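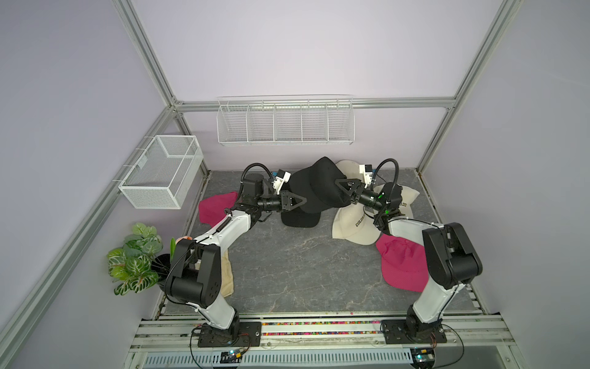 Fig. 1. Wire basket with five compartments on the back wall, perforated mesh basket on the left. Both empty.

Planley School of Interiors
Small Dwellings, Week 3: Storage and the optimism of walls
Notes by Nives Bortolotti

Housekeeping first. Samuele Marras is taking the Friday tutorial group while I am away. He marks harder than I do and you will not be able to appeal to my better nature, as it will be in Hobart with me. The measured drawings from Week 2 are still due. Several of you have handed in a kitchen with no door. Please look again.

1. What storage is for

Every client brief contains the sentence "we need more storage". Write it down politely and then find out what they mean. In my experience they mean one of the following:

They own too much, and would like it to be your problem.
They own a reasonable amount, and can't reach it.
They own a reasonable amount, can reach it, and have recently visited someone with a nicer pantry.

Only the second is a design problem in the strict sense. You will be paid for all of them.

The distinction I want you to use this semester is between live storage (handled every day or near enough), seasonal storage (the fan heater, the esky, the Christmas tree with the missing leg) and dead storage (tax records, a fondue set, other people's wedding presents). A floor plan that gives all of these the same depth and the same height off the floor has not been designed, only filled.

2. The reach zone

Live storage belongs between hip and eye level. You have all nodded at this in lectures and then drawn the dinner plates above the rangehood.

Draw the occupant in elevation, with arms. Draw the shortest adult in the household, not yourself and not the scale figure that came with the software, who is a basketballer. Anything above the fingertips is seasonal at best. Anything that needs a stepladder is dead, whatever the client promises about using it.

Open baskets behave differently from shelves here. With an open-topped basket, the rim sets the working height, and the hand has to go up, over and down again. Hang it at the same level as a shelf and you have made it harder to use. Check the rim in elevation, never the base.

3. Wall-hung or floor-standing?

The case for hanging things is that the floor stays clear, the mop goes underneath and the room looks bigger. The case against is that walls are seldom where the drawing says they are, and seldom made of what the owner says they are made of.

Points to settle before you specify anything:

Substrate. Plasterboard, brick, fibre cement or a mystery. If the house is old enough for asbestos sheeting, nobody drills until it has been tested.
Fixing. A rail that picks up the studs will forgive you a good deal. Individual plugs won't.
Projection. Measure what sticks out into the path of a shoulder.
Cleaning. Wire lets dust through to the thing below. Perforated metal keeps some of it for you.
Small items. Wire drops them. Ask Ubaldo Pace in the workshop about the teaspoons.

On compartments: dividers are decisions made on behalf of somebody who hasn't moved in yet. They work when the contents are known and stay roughly the same shape (mail, spice jars, rolled tea towels). Otherwise each slot fills with the same mixture of batteries, rubber bands and one key. Specify removable dividers if the budget allows.

4. Case study: the Bekden Street flat

Raffaele Fiore's galley kitchen, which you will see on the site visit, has a long wall of 3190 mm and a previous renovation to live down. The earlier designer put in full-depth cupboards on both sides, so the oven and the dishwasher could be opened only by agreement.

The revised scheme took one side back to a shallow rail system with a clear depth of 95 mm. That sounds mean until you measure a tin of tomatoes. Pots went low, on the deep side. The fondue set went to Raffaele's sister.

What to look for on the visit:

The 50 mm gap left behind the benchtop for the old pipework, which everyone will tell you they would have closed up. Look at the pipework first.
The colour change where the former cupboards met the ceiling.
Where the tea towel hangs. It is not where the drawing put it.

5. For next time

Read the Ingvarsson handout (Esben Ingvarsson, "Cupboards and Their Enemies"), skipping the section on Denmark unless you enjoy it.

Choose one drawer or cupboard in your own home. Empty it, sort the contents into live, seasonal and dead, and redraw it in plan and elevation at 1:10. Do not tidy it beforehand. Samuele can tell.

Bring tracing paper and a tape measure that locks.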